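Why do soldiers from one country live in another?
Reading time: 3 minutes
Print this page | E-mail this page

Most soldiers, sailors and air crews work in their own country. Some are sent to work in someone else's. They might stay for a few weeks or for several years. The place where they live and work is called a base.

What is a base?

A base is a bit like a small town with a fence round it. There are offices, workshops, kitchens, bedrooms and often a runway or a harbour. A small base may have 400 people on it. A large one can have thousands, with its own school, shops and fire station.

Who says yes?

The land under a base still belongs to the country it is in. We call that country the host. The country sending the soldiers is the visitor. Before anyone arrives, the two governments usually write down what they have agreed. This paper is called an agreement, and it answers questions such as these:

How many people may come?
How long may they stay?
Which roads, ports and runways may they use?
What may they bring with them?
Who pays for the water, the electricity and the repairs?
If a visiting soldier breaks the law, which country's court deals with it?

The last question often takes longest to settle. Sometimes the host's courts deal with a crime, and sometimes the visitor's do. It depends on what happened and on whether the soldier was on duty.

An agreement can be short or long. Some run for 20 years and then have to be signed again. In some countries the parliament must vote on it first. In others the government can decide without a vote. Parts of an agreement may be kept secret, and people sometimes argue about that.

Why would a host want visitors?

A host may be worried about a stronger neighbour and want help close by. It may want its own soldiers to be trained. The visitor may pay rent, and a base can bring jobs for cooks, builders, drivers and cleaners.

Why might people say no?

Aircraft are noisy. Land used for a base can't be used for farms or houses. Some people think a country should be defended only by its own forces. Others fear that a base could pull their country into a war it didn't choose. People may write letters, hold marches or vote for a party that wants the base closed.

What is daily life like?

Much of it is ordinary. People get up early, tidy their rooms, eat breakfast and go to work. Many jobs have nothing to do with weapons. Somebody has to mend lorries, order food and look after people who are ill. In the evening they may ring home, which can be tricky if it is the middle of the night there.

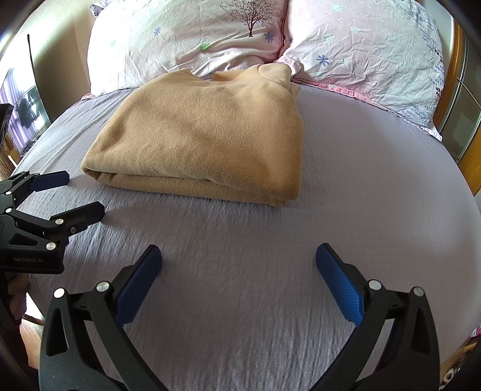

Margaux Charpentier writes that her class wanted to know whether a host can change its mind. They had read that an agreement lasts until its last day, and they thought it unfair if a new government had to keep a promise made by an old one.

Many agreements have a rule about ending early. One side tells the other in writing, and then there is a waiting time, often a year, so that people and equipment can be moved. If there is no such rule, the two governments have to talk until they find an answer.

Words to know

Host: the country where the base is.
Ally: a country that has promised to help another.
Treaty: a formal written promise between countries.

Contact us | Copyright Natach Young Readers | Back to top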